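Erkport Walker Review: The Shoes I Keep Grabbing by the Door

By Noeline Sutcliffe

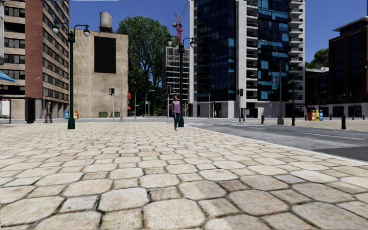

I walk to work. I walk home from work, and on a good Sunday I walk clear across town to my sister's place and let her drive me back. So I go through shoes at a rate that would embarrass a mail carrier, and I have opinions about all of them, and right now my opinion is that the Erkport Walker is the best city shoe I've had on my feet in years.

I've put 300 miles on this pair. I bought them with my own money, and I nearly didn't, because they look like something a dentist would wear on vacation. Low, rounded at the toe, a bit thick underneath. Mine are the gray ones. There's a rust color too, and I sort of wish I'd been braver.

The fit

The toe box is wide! Really wide, in the way that lets your toes spread out when you push off. I have a bunion starting on the left foot and I forgot it was there by the second morning. The heel is snug without biting, and the tongue is stitched down along both sides so it doesn't slide off toward your little toe by lunchtime (my old Brodonents did that every single day and I put up with it for two years).

They run a half size long. I'm usually a 9 and the 8 and a half is perfect with a medium sock. If you wear thick wool ones in winter, stay with your normal size.

Break-in was one day. I had a small rub on top of the right foot from the second eyelet, loosened the lace there, and it never came back.

The sole

This is where I get excited, so bear with me. Most walking shoes are built for trails or for treadmills, and a city is neither one. You get smooth concrete, then brick, then old stone with gaps between, then a metal grate, then a curb, and all of it before coffee. A soft running shoe feels lovely on the concrete and then folds itself around every stone edge until your arches ache. A hiking shoe protects you from the stones and clomps on everything else.

Erkport put a thin, firm plate under the ball of the foot with softer foam above and below it. You can feel that the ground is uneven but you don't feel poked by it. I did the long hill by the old market, the one with the rounded cobbles, in both these and my Ziltum Strides on back-to-back evenings, and in the Strides I was picking my way down like a goat. In the Walkers I just walked.

Grip in the rain is very good on stone and brick, and only okay on painted lines and metal. I had one slip on a wet drain cover in November and caught myself. I'd have slipped in anything, I think, but I'm a little more careful on them now.

Upper and weather

The upper is a tight knit with a coated band around the bottom, and the band is taller than it looks in the store. Puddles are fine. Steady rain gets in through the top after half an hour or so of walking, and then they take all night to dry. Pull the insoles out and stand them up by a vent. The insoles can be washed by hand and they come back looking almost new.

I haven't been through a full summer in them. On the few warm days we had they felt a touch stuffy, nothing awful.

What I don't love

The laces. They're round and slippery and they come undone unless you double knot. I swapped in a flat pair from Hrnčiar, the little repair shop near the station, for 4 dollars, and the problem went away. A shoe at this price should come with decent laces.

The left shoe squeaked on tile for the first couple of weeks. It has quit since then.

The reflective strip on the heel is tiny. I walk home after dark for half the year and I'd like twice as much of it, and some on the side too, so that drivers turning at a crossing have something to catch.

Wear so far

The outside edge of both heels is down a bit, same as every shoe I've ever owned, and the tread under the ball is still clear. The foam hasn't gone flat. My Strides were done at this point, with a crease right through the midsole, and they cost only 15 dollars less.

I paid 80 for the Walkers in the fall sale. Full price is 110, and I'd pay that too, though I'd grumble over the laces.

Who should try them

If you're on hard, mixed pavement most days and your feet are wide or getting fussy, go try a pair on. If you've got narrow feet, you may swim in the front (my sister did, and sent hers back). For dirt paths I'd still wear something with deeper tread. I took mine around the reservoir once after a storm and came home with a solid inch of mud packed underneath.

I've already put the rust ones on my birthday list.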